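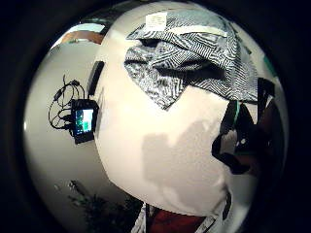 Bandstead writes handling rules for robots that work with household things, and we test each rule by hand at our Posevside site. Cloth gets the longest section. A patterned piece with zigzag stripes, crumpled over itself in layers, has to be gripped by one fold only and never by the label.

Our rulebook, Rewi, has 842 entries — about 80 deal with soft items.

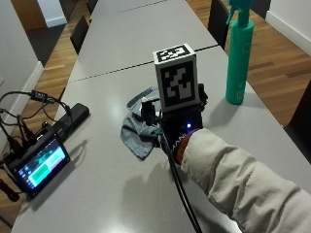
Who can use the Rewi rules? Any shop or school may, free of charge, as long as changes are marked.

Each entry is reviewed every March by our Irneck office, 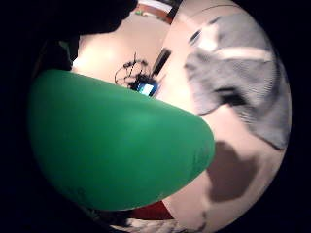
and a rule that fails 3 checks is pulled until it has been rewritten.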